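Teaching with Technology: Notes for the Spring Term
Jan 7, 2025

Peer review in Prenoler: read this before you turn it on

The peer review tool in Prenoler has been switched on for every course site at Clurndale. The announcement from Vusasus, the company that sells it, says it "transforms feedback." I ran it in two courses last fall and would put it more mildly. It moves papers from one student to another, and it does that fairly well. Whether anyone gets better feedback is a separate matter, and I haven't seen anything in the vendor's material that settles it.

Start with the setup screen, where most of the trouble is. Matching is random by default and happens once, at the moment the submission deadline passes. A student who turns in a paper 6 minutes late gets no reviewer and nobody to review. Prenoler doesn't warn you. You find out when the email comes. There is a box called "Rematch late work," but it sits under Advanced, and it only applies if you check it before the deadline. Check it.

The second setting to look at is the minimum comment length, which comes set at 200 words. I left it alone the first time and got a lot of padding: students restating the paper's thesis back to its author, then saying it flowed nicely. The second time I took the minimum off and asked two pointed questions instead. The comments were shorter and some of them were useful. Some were still "looks good." I don't think software fixes that.

Then there is the "reviewer quality score." Vusasus says it is calculated from several signals and won't say which ones. One of my students had the top score in the section and had pasted the same paragraph into every review.

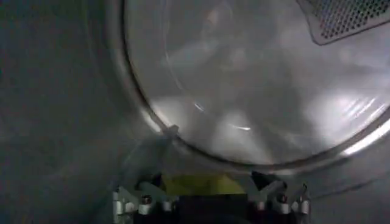

You can hide the score from students under Display, and I would, at least until somebody explains what it measures. I would certainly not let it feed into the gradebook, though the tool offers to do that on the last page of setup with the box already checked.

If you already use the Rizzi rubric forms, they import, mostly. Point values come across. Row descriptions longer than one line lose their line breaks, so open the preview and read it the way a student would.

The campus license runs through July. A survey on renewal will go out before then, and I hope people will answer it with what happened in their courses — good or bad — and leave the brochure out of it.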